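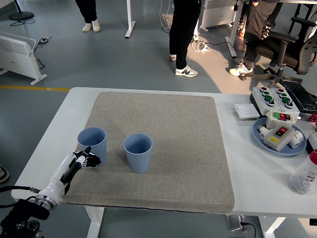 Können Maschinen schon Hausarbeit? Becher stapeln, Tisch abräumen usw.

Forum > Automatisierung > Haushalt und Werkstatt
Seite 1 von 1

casimiro_p
Themenstarter
31. Dezember 2019

Moin zusammen,
in der Firma (Fliltix, wir machen Vorrichtungen für die Kleinserie) wird gerade diskutiert, ob man das Auf- und Abräumen der Prüftische einem Arm mit Hand überlassen kann. Auf dem Bild oben das, was ich meine: zwei hellblaue Plastikbecher auf einer Matte, daneben das übliche Zeug mit Tastern und Rohrfittings. Für einen Menschen ist das keine Aufgabe.
Wie seht ihr das? Geht so etwas heute im Dauerbetrieb oder nur im Labor?

Gruß
Casimiro

drehmoment550

Im Labor ja, im Dauerbetrieb nein. Wir hatten bei Bermúdez einen Versuch mit einer Fingerhand. Becher greifen ging ordentlich. Dann stand der Becher 3 cm weiter links und das Programm war am Ende. Mit Kamera wurde es besser, aber auch langsamer. Nach 666 Zyklen war eine Sehne im Mittelfinger durch, Ersatzteil sechs Wochen.
Unser alter Parallelgreifer läuft immer noch.

Sukran_D

@drehmoment550
Das sagt aber mehr über eure Hand als über die Aufgabe. Becher mit gerippter Wand sind dankbar, die rutschen kaum. Ich habe mit glatten Gläsern gearbeitet, da wird es unangenehm.
Schwierig finde ich eher die rechte Seite vom Tisch. Der Handbediener liegt auf einem runden Tablett zwischen den Fittings, dazu noch das rote Käbelchen mit Stecker. Wer das sortieren lassen will, muss dem Ding erst beibringen, was zusammengehört.

Şükran Değirmenci

remedios.e

Ich komme aus der Hauswirtschaft und lese hier nur mit. Was mich an solchen Diskussionen stört: Es geht immer um den einen Griff. Abräumen heißt bei uns Reste weg, Geschirr in die Maschine, Tisch abwischen, Stühle ran. Davon ist der Becher vielleicht ein Zehntel der Zeit. Solange der Rest an mir hängenbleibt, spare ich nichts.

drehmoment550

@Sukran_D
Gerippt oder glatt ist mir egal, wenn der Becher dünnwandig ist. Drückt die Hand zu fest, ist er eine Ellipse. Drückt sie zu wenig, liegt er auf dem Boden. Kraftregelung in den Fingern kostet extra, bei unserem Angebot waren es 2717 Euro pro Hand, netto.

Sukran_D

Dünnwandig kann man dem Foto nicht ansehen. Und für leere Becher braucht man keine Kraftregelung, da reicht eine Strombegrenzung am Fingerantrieb. Haben wir so gemacht, läuft seit Juli.

casimiro_p
Themenstarter

Danke erst mal. Strombegrenzung notiere ich mir.
@remedios.e: Der Einwand ist berechtigt. Bei uns wäre der Griff aber tatsächlich der größere Teil, gewischt wird nur am Schichtende. Wir reden von etwa 550 Teilen am Tag, die vom Tisch in die Kiste müssen, immer dieselben vier Sorten.

Consuelo C.

Bei vier Sorten würde ich gar keine Hand mit Fingern nehmen. Sauger plus Zweibackengreifer auf einem Wechsler, fertig. Fünf Finger sehen gut aus, wenn Besuch kommt. Ich habe die Steuerung von Botgate dafür benutzt, die ist nicht schön, aber die Doku stimmt.
Wichtig noch: Kabel sauber führen. Hängt die Leitung lose am Arm herunter, räumt sie dir irgendwann die Becher mit ab.

Sukran_D

@Consuelo C.
Für vier Sorten einverstanden. Wenn nächstes Jahr aber die fünfte und sechste kommt, baut man wieder um. Mit der Hand ändere ich nur das Programm.

Consuelo C.

Das höre ich seit Jahren. Umgebaut wurde dann trotzdem, weil die Finger nicht in die Kiste passten.

casimiro_p
Themenstarter

Die Kiste ist innen 30 cm breit, das müsste ich nachmessen, wenn die Hand gespreizt ist. Von Fendley liegt mir ein Angebot über eine Leihstellung vor, drei Wochen. Ich würde beide Varianten am selben Tisch testen und hier berichten.
Hat jemand eine Empfehlung für die Unterlage? Auf der blanken Tischplatte wandern uns die Teile weg.

drehmoment550

Filz oder Moosgummi, mit doppelseitigem Klebeband an den Ecken. Filz fusselt, die Saugnäpfe mögen das nicht. Für den Sauger also Moosgummi.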